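Shelf rules, version two, and why we're so pleased with them

Well, we've done it! The new good practice sheet for shelf and pick work went live at Wollden on 6/8/25, and it fits on one side of A4 (both margins intact, thank you very much). The old one ran to 32 pages and lived in a drawer.

If you weren't at the April meeting, the grumble that started all this was a simple one. The Joditz team and the Barasa team were both reporting pick results from open shelving, both doing careful work, and the two sets of numbers couldn't be put side by side. One team reset the shelves after every try, the other only when something fell over. One counted a dropped item as a miss and the other let the robot have a second go. Riku Onishi went back through 700 logged runs to find out how often that mattered, and came back with a very long list and a slightly wild look.

So what's in the new sheet? Every layout gets written down before the first run, compartment by compartment, empties included. I love this one. An empty compartment is part of the layout, and a robot that reaches into it has told you something worth knowing. Each item goes in the log under a plain name that everyone shares, so a bowl is a bowl at both sites and we don't end up with "dish 2" again.

A block is now 100 runs, no more and no fewer. If you have to stop early, the block is marked as stopped and kept, with the reason in the notes. A second go counts as a new run. If a person touches the shelf or anything on it during a run, that run is logged as helped, even if it was just a nudge.

Then there's safety, where Rafsan Mondal has done a lovely job of cutting the wording down. Stop button tested at the start of each session and initialled. Hands out of the shelving while the arm has power – all of it, top surface too. Speed limit set before the arm is switched on, and only the session lead may change it.

Amero have agreed to try the sheet as it stands on their own shelves, which is terrific news, and they've already sent back two good questions about see-through packaging. We'll fold those into the next draft. Comments to Rafsan by the end of the month, please, and do be picky!
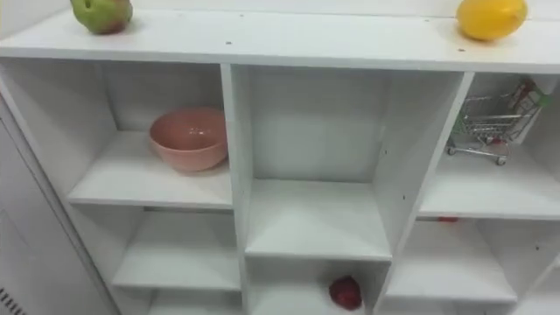

Do we have to write down an item that is only partly in view?

Log it as "partly seen" and leave the name blank until someone has checked the shelf with the arm powered off.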